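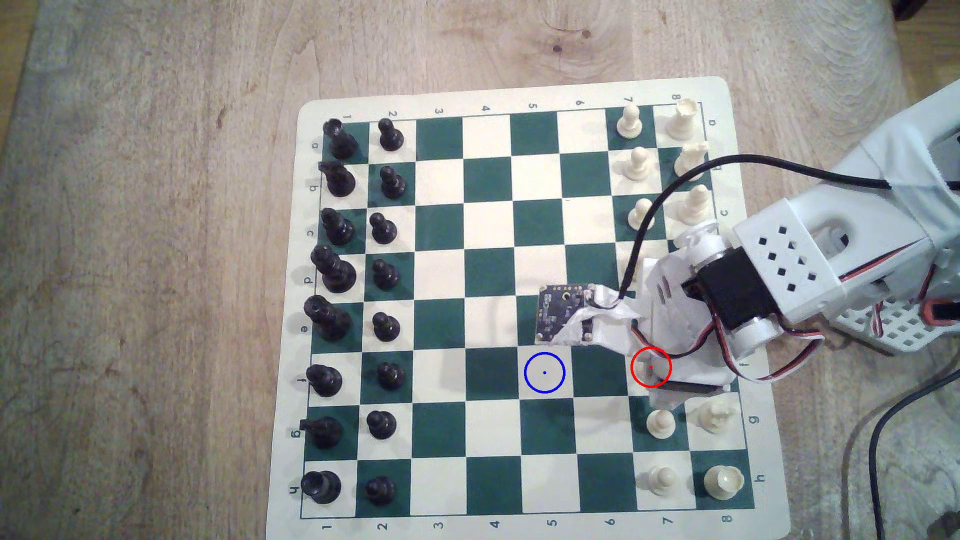
The mat set up on our table, black on 1 and 2

Kincombe Help > Games and Hobbies > Board Games > Chess

Search all topics Go

Black pieces on rows 1 and 2, is the board the wrong way round?

Orathai Wongsuwan
2020-05-11

I bought a roll-up vinyl mat so my daughter and I could learn together. It has numbers 1 to 8 along two of the sides and letters a to h along the other two. I put the black pieces on 1 and 2 and the white ones on 7 and 8, and we have played like that for a couple of weeks.

Yesterday we tried to follow a game printed in a library book and it went wrong on the first move. The book says e4 and the pawn it means can't get there. I thought I had misread it, so I tried the next game in the book and had the same trouble.

Have I got the mat the wrong way round, or the pieces, or is it a different kind of lettering? I would also like to know which of the two tall pieces goes on d and which goes on e, as I have been putting them down by guesswork. The last thing is that the corners of the mat curl up a bit. Is there a safe way of getting it flat?

Thanks in advance.

Boonmee Somboon

The mat is fine and the lettering is the usual one. It's the armies that are at the wrong ends. White goes on 1 and 2, black goes on 7 and 8. All books write the moves that way, so e4 as a first move means the white pawn standing on e2 goes forward two squares. With your white pawns on row 7 they can only get to row 6 or row 5 on their first go.

Easiest fix is to leave the pieces in place, lift them off a side at a time and turn the mat half a turn. Or leave the mat and swap the colours over. Same result either way, apart from the king and queen, which I'll come to.

If you are only playing each other and not writing anything down it makes no difference to the game. The squares are the same from both ends, and you still get a light square in the corner by your right hand. Check that corner every time you set up. If it's dark, the board is a quarter turn out, and that does matter.

King and queen: the queen starts on a square of her own colour. White queen on a light square, black queen on a dark one. With white at the 1 end, both queens come out on d and both kings on e. The way you have it now, the same rule puts the queens on e and the kings on d. So if you swap the armies over, don't carry each piece straight across on its letter. Set the queens by colour again and then look at the letters to check.

The king is normally the tallest piece and has a cross on top. The queen has a crown with points or a small ball, depending on the set.

Renu Ahuja

Agree with the above. For the corners, roll the mat up the opposite way (printed side out) for an hour, then lay it flat with books on the corners overnight. I did this with mine and it has stayed flat since January. Don't iron it. I have seen that suggested and vinyl will mark or melt.

If you store it rolled, roll it loosely with the printed side out and it will want to lie down when you open it. Keep it away from radiators. Folding leaves a crease that is very hard to get rid of, and pawns won't stand straight on it.

For reading the book, get your daughter to say the square out loud before she moves, letter first and then number. Ours did that for the first few games and picked it up quickly.

Thitima Rungrueang

Ours has no letters on it at all and we manage. Just put the queen on her own colour.

Orathai Wongsuwan

Thank you all. I have turned the mat round and the first game in the book works as far as move 12, where I think I went wrong myself. Books are on the corners tonight.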